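3.2 Fabric handling and sorting before the wash

Households in the Pirkby sample kept a laundry diary for the whole of February. Of the 316 diaries sent out, 231 came back complete, giving 1798 separate wash loads. Each entry recorded the fibre content on the care label, the programme chosen, the spin speed and the time of day the load was started. Loads with no readable label were coded as mixed.

Pale items were the hardest group to classify. Respondents placed light yellow and cream textiles with whites in some weeks and with colours in others, and the same household often did both. Following Stougaard, we treat these items as a separate class -- "pale dyed" -- and report them apart from undyed cotton.

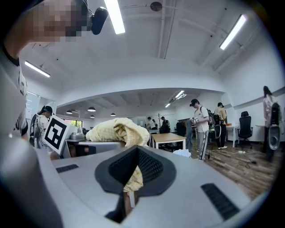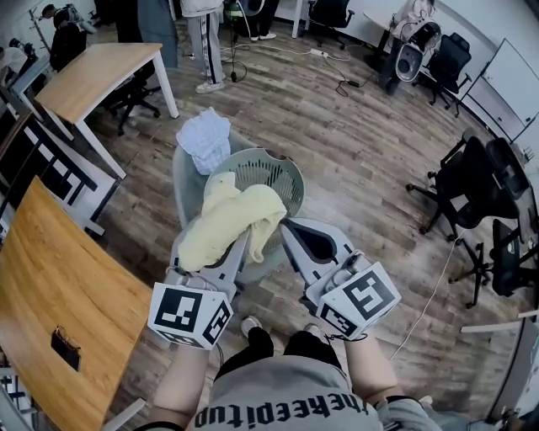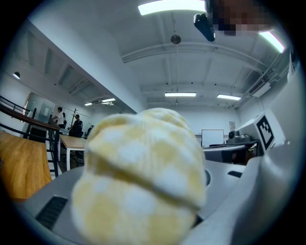 Figure 4. Pale yellow textiles, the class most often sorted inconsistently.

Does washing pale dyed cotton with whites make it fade faster?
Temperature matters more than the company it keeps. In our wash trials, colour loss in pale dyed swatches followed the water temperature closely, and the presence of white items in the drum made no measurable difference.

The trials used the Nindura detergent base without optical brightener. A second series with brightener was run on the Oddsson drum and is reported in Section 3.4, as the brightener changes the reflectance readings in the blue region and the two sets cannot be pooled. Swatches were line dried indoors and measured after up to 20 cycles.

Shrinkage was recorded on the same swatches. Woven cotton changed mainly along the warp, and most of the change took place in the first few cycles. Knitted samples were less regular -- several grew in width while losing length -- and are listed singly in the Vedumero tables. Poul Stougaard carried out the reflectance measurements and checked the coding of the diaries.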